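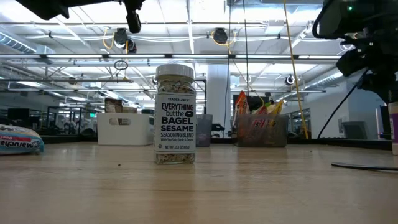 Getachew Beyene writes that his left arm stopped dead over the bins with Fault 37 on the panel, came back after a restart, and stopped again in the same spot before he could get his hands clear. Please read the cautions below before you restart anything!

7. Fault 37: Grip Lost or Arm Stalled

7.1 What the fault means

Stamport checks both grippers the whole time the cell is running. If a gripper reports less force than the program asked for, or a joint pushes against something for longer than 2000 milliseconds, the station raises Fault 37. Both arms hold position. The panel names the arm that raised the fault and the last bin it was working on.

A held arm is still under power. It can look completely at rest and move the moment the fault is cleared.

CAUTION: Do not reach between the arms to pull out a stuck item while the panel shows HOLD. Press the stop button first and wait for the panel to show SAFE.

CAUTION: When motor power is removed, a gripper may open and the arm may sag. Keep your hands out from under it, and support the forearm before you work near the gripper.

7.2 Clearing the fault

1. Press the stop button. Wait for SAFE.
2. Look at both arms, even if only one is named. A stalled right arm is sometimes the one that has been bumped by the left.
3. Support the forearm of the named arm with one hand and hold the release lever down with the other.
4. Guide the gripper up and away from the bins. It should move smoothly. If you feel a hard stop partway, go to 7.3.
5. Remove whatever the gripper was holding. Set glass jars upright, well away from the table edge.
6. Take out any torn or leaking package and wipe up spilled food. Salt and seasoning are rough on finger pads.
7. Step back, twist the stop button to release it, and select Resume Slow in Drilleo.
8. Let one full cycle go by at slow speed with your hand near the stop button. If it runs clean, return to normal speed. It's a great feeling when it does!

Note: Resume Slow appears only in build 659 and later. On older builds, choose Home Both Arms, then start the program from the top.

7.3 If the fault comes back

Two faults in the same place usually point to a cable or a bin. Press stop again and work through these with the arms in SAFE.

Cables. Follow each arm cable from the base to the gripper. A loop that hangs too far out can catch on a bin rim as the elbow turns. Re-clip it, then move the arm by hand through its full reach and watch the loop as you go.

Bins. Push each bin back to its taught position. Tall bags that lean over a rim will meet the gripper before it gets to the pick height, so lay them down or take a few out.

Weight. The standard fingers are set up for items up to 400 grams. Heavier items need the wide fingers and the Adugna grip profile, which you'll find under Tools in Drilleo.

Smooth lids. Round plastic lids are the hardest thing most people try in their first month. Grip the body of the jar below the lid, and clean the pads before you raise the force setting.

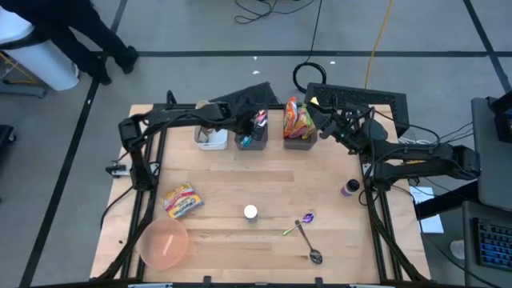 Can I turn Fault 37 off while I'm teaching a new item?

The fault stays on in every mode, including teaching. You can lower the arm speed on the Teach page, which gives you far fewer stalls and plenty of time to stop the arm yourself.

7.4 When to call

Stop using the station and contact the Vumville service desk if:

- an arm moves while the panel shows SAFE
- the release lever does not free the joint
- the fault returns after you have checked everything in 7.3
- a cable jacket is cut or a connector feels hot

Before you call, open Drilleo and save the fault log to a USB stick. Leave the stop button pressed in until you have spoken with a technician.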